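Jallov 3 ya está aquí y llevo dos días sin soltarlo

Miércoles, 30 de mayo de 2018

Bueno, pues ya ha salido. Los de Grirkolus publicaron anoche la versión 3 de Jallov, su planificador de movimientos para manipulación fina, y como tenía acceso a la versión candidata desde el lunes puedo contaros un poco de qué va (con calma, que hay bastante chicha y todavía no lo he tocado todo).

Para los que no lo hayáis usado nunca: Jallov es la capa que se sienta entre la percepción y el controlador del brazo. Le das una nube de puntos, un modelo de la pinza y un objetivo, y te devuelve una trayectoria que en teoría no choca con nada. Lo de "en teoría" lo digo con cariño, porque la versión 2 y yo hemos tenido nuestras peleas. En espacios abiertos iba de maravilla, pero en cuanto metías la pinza en un sitio estrecho, con paredes y cables por medio, el planificador se ponía tan prudente que te decía que no había solución y se quedaba tan ancho.

El banco de pruebas que ha elegido el equipo para esta versión es justo eso, un sitio estrecho: el interior de un ordenador de sobremesa. Trabajan en la nave de Binville, sobre los módulos de memoria, y me parece una elección buenísima. Tienes ranuras paralelas muy juntas, condensadores a pocos milímetros, cables que cada vez caen de una forma distinta y una chapa que te limita la entrada de la muñeca. Si tu software sabe moverse ahí dentro, casi todo lo demás es un paseo.
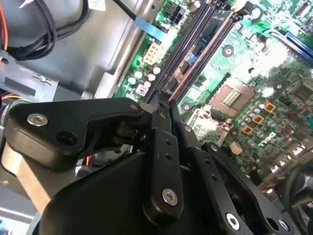
La novedad gorda es que el planificador ya no trata todos los obstáculos igual. Antes cualquier punto de la nube era intocable y punto. Ahora hay tres categorías: lo rígido, lo flexible y lo prohibido. Una pared de chapa es rígida, un mazo de cables es flexible (se puede rozar, con un límite de fuerza que pones tú) y los contactos del zócalo del procesador son zona prohibida, con un margen propio que el planificador no puede recortar aunque se quede sin alternativas. Suena a detalle, pero os aseguro que cambia muchísimo el día a día. Escenas en las que yo me pasaba la tarde apartando puntos a mano ahora se resuelven a la primera o a la segunda.

Las etiquetas las pone el módulo de percepción, que también es nuevo. Trabaja con la cámara de muñeca y va refinando el mapa mientras la pinza se acerca, en vez de fiarse de una única captura desde arriba. Esto lo pedíamos muchos desde hace siglos! Cuando los propios dedos te tapan la ranura a la que vas, una captura inicial se te queda vieja enseguida, y ahí era donde la 2 se perdía. La nueva guarda lo que vio antes de que los dedos se pusieran delante y le asigna una confianza que va bajando con el tiempo. Si baja demasiado, el brazo se retira un poco, vuelve a mirar y sigue.

Hablé ayer por teléfono con Dariusz Sikora, del equipo de control, y me dio unas cuantas cifras. La batería de pruebas interna tiene 808 escenas, todas grabadas en cajas abiertas, y la versión nueva encuentra trayectoria válida en 586 sin ayuda de nadie. A mí me pareció un número modesto y se lo dije tal cual. Me contestó que las escenas están escogidas a mala idea, que la batería se compone casi entera de casos en los que falló la versión anterior, y que prefieren publicar ese número a otro más bonito sacado de escenas fáciles. Pues oye, me vale. Ojalá más notas de lanzamiento escritas así.

También ha cambiado el ciclo de control. El seguimiento de fuerza corre ahora a 400 Hz en su propio hilo, separado de la replanificación, y eso se nota sobre todo en el último centímetro. Antes, si el planificador se ponía a pensar, el control de contacto se quedaba esperando y te llevabas un empujoncito muy poco simpático. Yo lo he probado en mi brazo de casa, que es bastante más cutre que los suyos, y el contacto es mucho más suave. Eso sí, necesitáis un núcleo dedicado para ese hilo, y en mi portátil viejo la cosa iba a trompicones hasta que cerré el visor 3D.

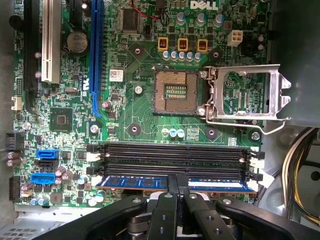
Lingyun Gu cree que el cambio que más se va a agradecer es otro, el registro de decisiones: cada vez que el planificador descarta una trayectoria deja escrito qué restricción la tumbó, en qué punto y por cuánto margen, y así se acaba lo de subir y bajar parámetros a ciegas. Añadía en el foro que con la 2 había llegado a mantener una hoja de cálculo con combinaciones de márgenes, y que con el registro le bastó una tarde para ver que casi todos sus rechazos venían de un modelo de pinza con los dedos demasiado gruesos.

Me fui corriendo a mirar el mío, claro. Y sí, también estaba inflado! Lo había engordado yo mismo en diciembre para tapar una calibración mala de la cámara y se me había olvidado por completo. Así que si actualizáis, abrid el registro antes de tocar nada más, que igual os lleváis la misma sorpresa.

Cosas que no me han gustado tanto. La migración de los ficheros de configuración no es automática: hay un script que convierte los márgenes y los límites de articulación, pero las zonas de exclusión hay que volver a dibujarlas una por una en el editor. El editor, por cierto, sigue siendo lentísimo con nubes densas. Y la documentación de las categorías de obstáculos está a medias, con un par de páginas que todavía enlazan al manual viejo. Me dicen que lo van arreglando a lo largo de la semana.

Otra pega, esta más de fondo: el límite de fuerza para lo flexible es uno solo para toda la escena. O sea, un cable fino y un mazo de alimentación bien gordo reciben el mismo trato, y yo querría poder distinguirlos. Se lo comenté a Dariusz y me dijo que está en la lista, aunque sin fecha. De momento lo apaño poniendo el límite pensando en el cable más delicado, y el planificador se vuelve algo más tímido de lo que me gustaría con los demás.

En cuanto a compatibilidad, los controladores de McAlister funcionan desde el primer día con el paquete que viene incluido. Para el resto hay que compilar el adaptador, que a mí me llevó un rato largo por una dependencia que no estaba en las instrucciones (si os falla el enlazado, mirad que tengáis instaladas las cabeceras de la biblioteca de colisiones y no solo los binarios). La licencia sigue igual que antes, gratuita para uso académico y personal.

La descarga está en la página de Grirkolus, en la sección de versiones estables. Yo este fin de semana quiero probar el refinado del mapa con la luz de la habitación apagada y solo el foco de la muñeca, a ver cuánto aguanta la percepción con los reflejos de la chapa. Si alguien ya lo ha intentado, que me deje los parámetros de exposición en los comentarios, porfa, que con los míos la cámara se me quema enseguida.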